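Speaker notes: Clearing and Resetting the Shared Table
Sewwandi Ekanayake, Lemieux Kitchen Practice
Reading time: 4 min

Slide 1. Title
Leave up while people sit down. Introduce self, thank Ravinder Ouellet for the slot. Talk is on table resets in shared dining rooms: what comes off, in what order, and what gets left behind. Menu and cooking are out of scope. Questions at the end except for terms.

Slide 2. Terms
"Clear" means removing everything that arrived with the meal. "Reset" means the table is ready for the next person. A table can be cleared and still fail a reset. Most of the rooms we visited used one word for both, and their written procedures reflect it.

"Stray" is any item on a plate that is neither food waste nor cutlery. Cloths, whole fruit, caps, paper. The term comes from Océane Leclerc's checklist at Brindero and I have kept it.

Slide 3. Where the numbers come from
Two dining rooms, Brindero and Plimar. 1,603 resets logged on paper sheets through November. Each sheet has table number, start time, finish time, strays found, and who signed. 151 sheets had no finish time and were dropped from the timing results. They stay in the stray totals.

Say clearly: the two rooms use different tables. Brindero seats six, Plimar seats four. Do not compare their times directly. Someone asked this at the run-through and I answered it badly.

Slide 4. Order of work
Read the list, then stop.
Whole food first, back to the bowl or to the discard tray.
Cloths second, into the bin under the counter.
Plates third, empties at the bottom of the stack.
Surface last.

The order matters mainly at step two. A cloth left between two plates lifts the top one at an angle, and the stack goes on the cart that way. Shirley MacLeod's team at Plimar found that stack height was a poor predictor of breakage. Tilt was a better one. Her limit is 10 plates per stack with nothing between them.

Slide 5. Plates by color
Plimar changed from all-white to mixed colors last year. The reason was allergen separation, and the original plan gave each color a meaning. Within a few weeks people were taking whichever plate was on top. The meaning was lost and the colors stayed.

Side effect for clearing: on a mixed set, low-contrast strays are harder to find on some plates than on others. A white napkin on a white plate was the most common miss in the old set. In the new set the misses are spread out. I do not have enough sheets to rank the colors and will say so if asked.

Slide 6. Strays on plates

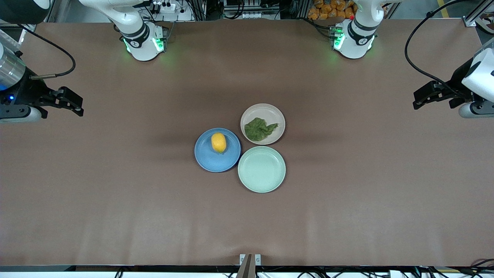 Sorting decisions are slower than carrying. When a person hesitates during a reset, it is usually over something that could be kept. Whole fruit is the standard case. Our rule is that uncut fruit goes to the discard tray if it was on a used plate and back to the bowl if the plate was clean, and staff have to judge the plate before they can judge the fruit. Use the slide to walk through the sequence: the lemon on the blue plate is dealt with first, then the green cloth bunched up on the beige-gray one, and only then are the plates stacked, starting with the mint-green one, as it has nothing on it. Ask the room which of the two items they would have picked up first. At the last session most hands went up for the cloth.

Slide 7. Timing
Median reset at Plimar was 70 seconds with the order posted on the wall. I have no clean baseline from before it was posted, only Adjoa Sowah's estimates, and she asked me not to quote them as measurements. Show the Plimar chart. Skip the Brindero chart if short on time; the axis labels are too small to read from the back anyway.

Point out the second bump on the right of the chart. Those are tables with more than one stray.

Slide 8. What to change
Post the order at the cart, at eye level. Give cloths their own bin. Put the discard tray on the left side of the cart so it is not blocked by the stack. Drop the "table condition" box from the log sheet. People wrote "fine" in it or left it blank.

Imel supplied the bins used at Plimar. Any bin with a wide opening will do.

Slide 9. Open items
Round versus square tables. Whether trays remove the problem or move it to the dish room. Wet cloths, which we logged with the dry ones and should have kept separate.

Handout is on the chair by the door. Blank log sheet is on the reverse.

Contact | Copyright Lemieux Kitchen Practice | Back to top
This site uses cookies to remember your settings. Accept | Manage
Sign up for our newsletter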